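Foam shape sorters: your questions, answered without the sales talk

We sell the Langlois foam block and two of its rivals, so read this with that in mind. These are the questions that come in most often at our Plodgate store.
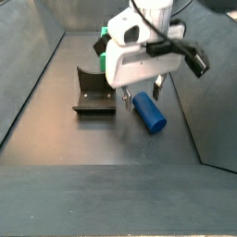
2 min read

Will a shape sorter make my child smarter?
I doubt it. The boxes promise a lot, and I have yet to see a promise on one that I'd repeat to a customer. It's a block with holes in it. Kids like putting things in holes, and that's a good enough reason to own one.

Is foam better than wood?
It's quieter and it hurts less on a bare foot. Whether it lasts longer depends on who's chewing it. Pruvier calls its foam "lifetime grade" and I've never found out whose lifetime they mean.

Which shape should we start with?
The cylinder. A round peg has no corners to line up, so all your child has to do is hold it upright over the right hole. Stars are a pain. Leave them until the round one is boring. 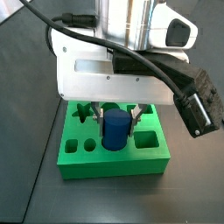 Dark blue cylinder, green foam block.

Do the colors teach anything?
Not by themselves. If the pegs match the holes, a child can go by color and ignore the shape completely. With a plain block they have to look at the outline. I prefer plain, but I wouldn't pay extra for it.

Where should we use it?
A bare, smooth surface. On carpet the block rocks and everyone gets cross. A big shallow bin also works, and the pegs don't end up under the couch.
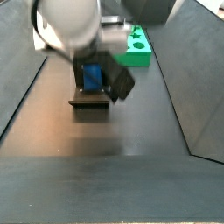

Vacuum first if you're on the floor, too. Foam picks up lint like nothing else, and a wipe with a damp cloth only gets some of it.

The age on the label says 2. Is that right?
It's a starting point. Check the safety warnings before you think about skill, and if a peg looks small enough to worry you, put it away.

Can I buy a single replacement peg?
From Traltby, yes. From Langlois, only as a full set, and I've complained to them about it. We asked again in February and got the same answer.

Page updated Wed 13 March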